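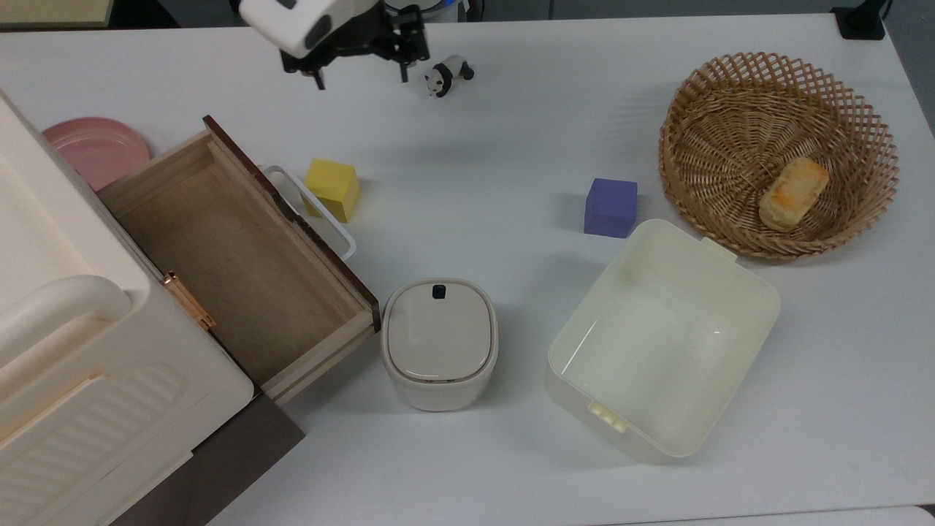

*Photo: Halonen*

**Storage maker promises a calmer home. The small print is less soothing.**

GRARKMONT, February 2025 -- Halonen, the home goods seller, has started taking orders for Kurkari, a storage line it says will end the daily hunt for small things around the house. The launch material puts a cream-white cabinet next to an open wooden box, with a toy panda standing on the white table nearby. It looks pleasant enough. Whether it would survive a week of school papers and loose batteries is another matter.

The company's case rests on a home trial run last August with 300 households in and near Grarkmont. According to Halonen, 71 percent of them reported "less visible clutter" at the end. The trial lasted 2 weeks. Halonen did not say what the same homes looked like a month later, and it did not compare them with families who had simply been asked to tidy up.

A spokesperson said the trial was "never meant as a scientific study." The percentage is printed in large type on the front of the brochure all the same.

There is also the matter of what goes where. The Kurkari guide sorts a household into four groups: daily, weekly, seasonal and "keepsake." Toys are listed under daily. Plates are listed under both daily and seasonal, with no advice on how to choose. Anyone who has shared a kitchen can guess how that will go.

Amik, a rival store across town, says it has no plans for a similar line and that its customers mostly ask for plain boxes with lids.

Halonen has not released a final price list. Early orders require a deposit, and the terms allow the company to change "sizes, finishes and fittings" before delivery -- a wide opening for a product sold on how neatly things fit. Deposits can be refunded until an order is packed. The terms do not say how buyers will be told when that happens.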